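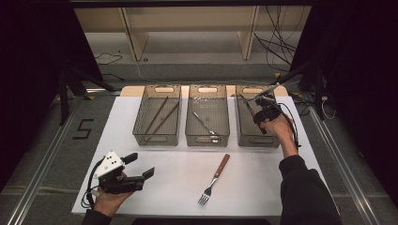 Should you wash new flatware before you use it the first time? Give it one wash by hand in warm water with dish soap, then dry it with a towel. There can be polishing residue left on it from the factory.

Idris Jenkins
I get that question every December, when people open boxes of the stuff. I sold tableware in Clokham for 13 years, so I'm putting the rest of what I know about flatware in one thread. Skip the parts you don't need.

Idris Jenkins
The numbers first. 18/10 on the box means 18 percent chromium and 10 percent nickel. 18/0 means next to no nickel. The nickel helps with shine and with rust. 18/0 will hold a magnet and 18/10 mostly won't, so take a fridge magnet to the thrift store if you care.

Idris Jenkins
Knives are a different steel from the forks and spoons in the same set. They need to be harder to take an edge, and harder steel spots and rusts sooner. When a customer came back with rust it was on the knives almost every time. The set wasn't fake.

Idris Jenkins
Most of those rust spots come off. Baking soda and a little water, a soft cloth, rub along the length of the blade. Rinse, dry. If there's a pit left underneath, the pit is there for good but you can still eat with it.

Idris Jenkins
Dishwasher. Don't use the rinse-and-hold setting overnight. Salt and food acid sitting on damp steel is what does the damage. Take things out when the cycle ends and wipe the knives. Lemon-scented detergent is harder on the finish than plain, in my experience.

Idris Jenkins
Also, don't put silver plate and stainless in the same basket pocket. Where they touch you can get dark marks on the silver. Wood handles stay out of the machine altogether. So do wooden chopsticks, unless the package says otherwise. They fade first and then the ends get rough.

Idris Jenkins
If a wood handle has gone gray and dry, food-grade mineral oil. Wipe it on, leave it overnight, wipe off what's left. I do mine in June and again when I remember.

Idris Jenkins
How many place settings to buy. Stores sell boxes of four or eight. If there are two of you, eight is fine. If you have kids, get extra teaspoons when you buy the set. Teaspoons go out with the yogurt cups and into lunch bags. I'm down to 7 from what used to be twelve.

Idris Jenkins
Which brings up replacements. Turn a fork over and look at the back of the handle for a name. My everyday set is Skandell, the pattern is Fluria, and it was dropped years ago. I found 6 forks at Gittins, the secondhand place behind the old post office. Bring one of yours along, because patterns look alike until you hold them together.

Idris Jenkins
No name on the back? Measure the length of the dinner fork and the knife and search by that plus the shape of the tip. Sellers usually list the length. A quarter inch off means it's a different pattern or a salad fork.

Idris Jenkins
Someone just asked if heavier means better. Up to a point. Very light forks bend in ice cream. Past that it's taste, and people with sore hands often do better with a medium weight and a thicker handle. Pick one up before you buy if you can.

Idris Jenkins
Last one. Hollow-handle knives rattle when the filler inside comes loose. It's annoying and it isn't dangerous. Don't soak them, hot water softens the glue at the joint. A jeweler can reset one, though for a plain knife it will cost more than buying another.

Posted 2021-12-24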